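Section 4. Placing the desk and leveling the top

Read this section after the legs have been bolted on and before anything is stored on the desk. You will need a spirit level, a tape measure and the flat wrench from the Bikow hardware bag.

Choosing the position

1. Measure the wall. The long Bullus top is 2,200 mm from end to end. Measure at desk height as well as at the floor, as old plaster often bulges in the middle.

2. Clear the floor and sweep it. Grit under the feet will scratch a wood floor the first time the desk is moved.

3. Lift the desk into place. Two people are needed. The assembled desk weighs 42 kg, and most of that is in the top.

Caution: Do not drag the desk by one end. The leg bolts can work loose and the feet can leave marks in the floor.

4. Line up the short end. The desk may stand beside a cabinet or a refrigerator. The end of the top has no fittings on it, so nothing needs to be reached from that side once the desk is in place. Check the appliance maker's instructions for the clearance it needs – some vent through the side panels and some only at the back.

5. Make sure the refrigerator door opens all the way without touching the edge of the top. Try it with a drawer pulled out too.

With the desk beside a refrigerator, the top is a handy spot for a bottle of tea or whatever has just come off the shelf.

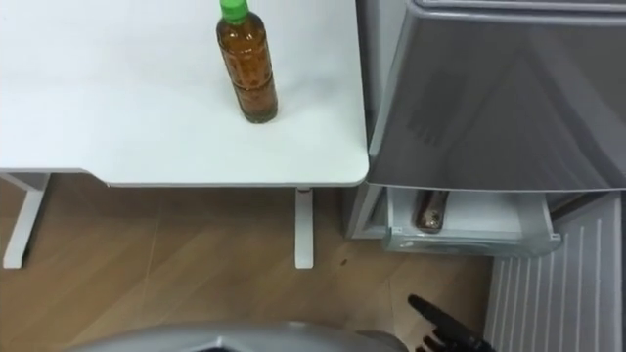 Vasylyna Onyshchenko asks whether cold bottles will leave rings on the white finish, and whether she has to use coasters. Coasters are not required. Wipe up water the same day. Tea and coffee should be wiped up sooner, with a damp cloth and a drop of dish soap. Do not use scouring powder or the Grimex stain pads sold for sinks, which dull the matte surface.

Leveling the top

6. Set the spirit level along the front edge, near the middle, and read it. Then turn it and read it front to back.

7. Find the adjusters under the feet. Turn them clockwise to raise that corner. Half a turn is usually enough.

8. Press down on each corner in turn. If the desk rocks, lower the adjuster at the opposite corner until it stops, then read the level again.

Note: On soft flooring, repeat steps 6 to 8 after a week.

9. Tighten the leg bolts with the flat wrench. Stop when they are snug.

10. Sight along the desk from one end toward the back corner of the room. The front edge should run straight. If the top sags in the middle, the center rail is missing or has been fitted upside down (see Section 3).

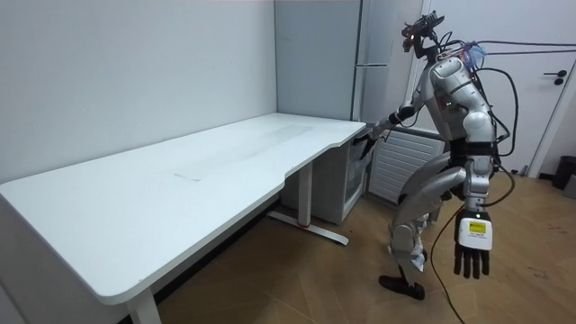 I had mine dead level and it still moved when anyone leaned on the front edge – is there a way to fix it to the wall? Yes. The Antoniuk wall bracket fits the two spare holes under the back edge of the top. Use screws suited to your wall; none are supplied with the bracket.

Caution: Do not sit or stand on the desk, with or without the bracket.

Keep the flat wrench. You will need it again for the cable tray in Section 5.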